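Zoltorstead Developer Help
Web sign-in and sessions

Login cookie lost after redirect back from identity provider

Posted by Nyokabi Mwaipopo

I maintain an ASP.NET Core site that shows rendered interiors to registered customers. Sign-in goes through an external OpenID Connect provider. The gallery is public and loads without trouble.
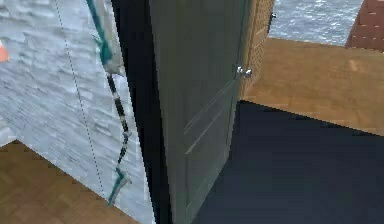
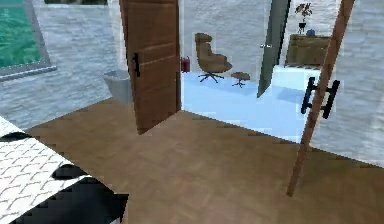
Two renders with a door in each.

What happens

On my own machine the login works. On the test server, behind a reverse proxy, the user signs in at the provider, is sent back to /signin-oidc, and gets "Correlation failed". The log shows 3,439 of these since the last deployment, most of them from our own automated test. The server runs 2 instances of the site. The browser does receive a correlation cookie before leaving for the provider. Cookie settings are the defaults. TLS ends at the proxy and the site itself listens on plain HTTP.

I have already cleared cookies, tried another browser and checked the client secret.

Gerkley
There are two separate faults that could produce this, so check both.

First, the scheme. The site sees plain HTTP and builds the redirect address as http://. The correlation cookie is marked SameSite=None, and browsers reject that unless Secure is also set. Configure ForwardedHeadersOptions to accept XForwardedFor and XForwardedProto, add the proxy address to KnownProxies, and call UseForwardedHeaders before UseAuthentication. Confirm that the proxy sends X-Forwarded-Proto.

Second, the keys. Each instance creates its own data protection keys by default if they do not share a profile or folder. The state value protected by one cannot then be read by the other. Call AddDataProtection, persist the keys to a shared location and set the same application name on both. Encrypt the keys at rest.

To tell them apart, stop one instance. If the error continues on every attempt, start with the scheme.

Haverford
Had same error, turned on sticky sessions at the load balancer and it went away. Lasted until Sunday when a server restarted, so the shared keys are probably better.

Mamholm
Check the server clock as well. Ours was 12 minutes out and the token was refused as not yet valid. Different message in the log, but it looks the same to the user.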